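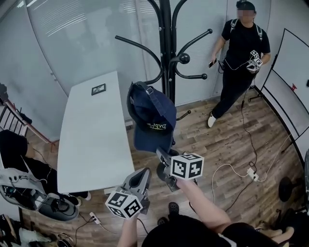
Hanging caps on a hooked coat rack

1. Stand the rack on a level floor and check that the pole does not rock. Keep it clear of tables and partitions.

2. Open the strap at the back of the cap to nearly its full length. Pass the strap over a hook - the crown then hangs free and the brim takes no load.
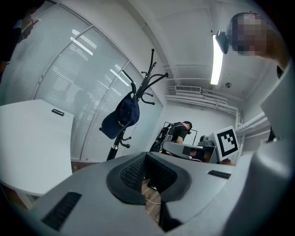 3. Heavy coats go on opposite sides of the pole, low hooks first, so the rack stays balanced. Caps weigh little and can use the top hooks, as with the navy one on the black metal rack, leaving the lower hooks for bags. Limit each hook to one item.

4. Turn the brim away from the pole before letting go. 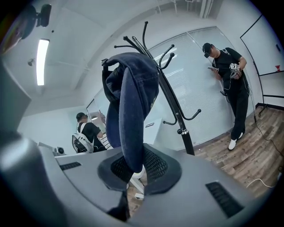 5. Leave the strap open while the cap is stored. Reset it to size when the cap is next worn.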